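The Gauge at Praseck

Moynihan's instructions ran to three pages. The staff gauge below Praseck weir was to be read at six in the morning and six in the evening, to the nearest centimetre, and entered in ink. Corrections were to be struck through once and initialled. Erasure was grounds for dismissal.

Siyabonga Sithole had kept the book for two winters. The reserve at that time extended to 2,000 hectares of wet meadow and alder, bounded on the north by the Rukitz road and on the south by the river. The meadow held water from November until the spring. What remained of the curlew nested on the upper third.

The Aniston company held a licence to abstract 300 cubic metres a day. The licence contained a condition that abstraction should cease when the gauge fell below a stated mark. The condition had never been applied, as the gauge had never been recorded below it.

On 1 July 2019 Sithole read the gauge at six in the morning and found it 3 centimetres under the mark. He read it again from the other bank. He then walked back to the hut and entered the figure.
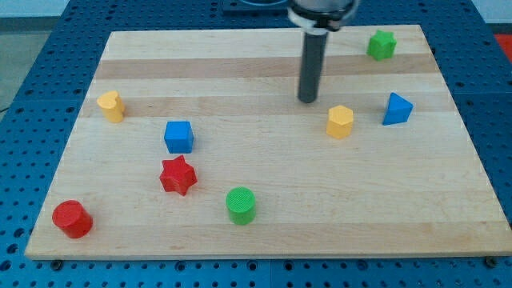
The previous books were kept in a steel cabinet. He took down those of his predecessor, Bheki Moodley, and went through the dry summers. In each of them the level declined at a steady rate, reached the mark, and stayed there. It stayed there for weeks. The ink was the same throughout and there were no corrections.

He telephoned the district office and was put through to Noreen Moynihan.

"Is the plate secure?" she asked.

"Four bolts. None of them has moved."

"And you've written it down?"

"Yes."

There was a pause on the line. He could hear her turning paper.

"Moodley used to ring me first," she said.

Sithole looked at the entry. The ink had dried. Under the terms of the licence, the keeper was to notify the company in writing within the day, with a copy to the district. A pad of the necessary forms hung from a nail beside the door. The top sheet had yellowed, and he tore it off and used the one beneath.

"I'll send you the copy," he said.

He cycled to the Aniston pumphouse with the form in his jacket. The foreman signed for it without reading it and put it under a mug. The pumps were running. At six in the evening Sithole went down to the weir again with the book.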